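Home | Talks | Slides | Notes | Contact

What the second arm costs
Speaker notes, March 2024

Slide 1. Wait for people to sit. Say who I am, say I sign the purchase orders at Trostdale and do not write the code. This usually gets me either sympathy or a seat by the door.

Slide 2. The first budget. We asked for one arm, one gripper and a table. The table was approved right away. Everyone understands a table.

Read the line items off the slide but skip the shipping. The thing to point at is the bottom row, "misc." We put 2,000 there and felt generous. It was gone before the first arm moved — cable, connectors, rail, bolts, the right length of bolts.

Slide 3. Quotes. Mocanu came in at 2,200 for the enclosure, Carkov at 1,652. Pause so they can all pick Carkov. We picked Carkov too. Then explain that the Carkov price left out assembly, and that the panels came flat with 106 fasteners and a drawing of a different enclosure. Mocanu has been very polite about it ever since.

Don't name the total. Someone will ask in the Q&A and it's better there.

Slide 4. Why two arms. Finance question, word for word: "Is the first one broken?" No. One arm can pick a thing up. It has a hard time holding the tray still and picking a thing up. The second arm doubles the hardware line and does something worse to the hours line. Show the hours line. Let it sit.

Slide 5. The bench.

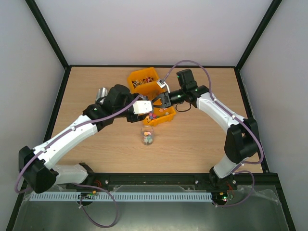
My advice on planning is to price everything that isn't an arm first, and put the arms in last. People budget for the white parts. Look at what else is on this bench: the rail both bases are fastened to, the cable duct in front of it, the purple cable running up each arm, the small boards under the bases. Then the stuff they work with, trays, a glass cup, little colored stars. The stars went through as "test media," and I stand by that.

Slide 6. Spares. Ask for a show of hands, who has a spare gripper on the shelf. Anotham has two, and they're insufferable. We have a line for one next year, under a heading I hope gets read quickly.

If running long, drop slide 7 (lease versus buy) and go straight to the spreadsheet. It's the same answer anyway, buy, unless your building is moving.

Slide 8. Spreadsheet template. Column F is the contingency. Please don't delete column F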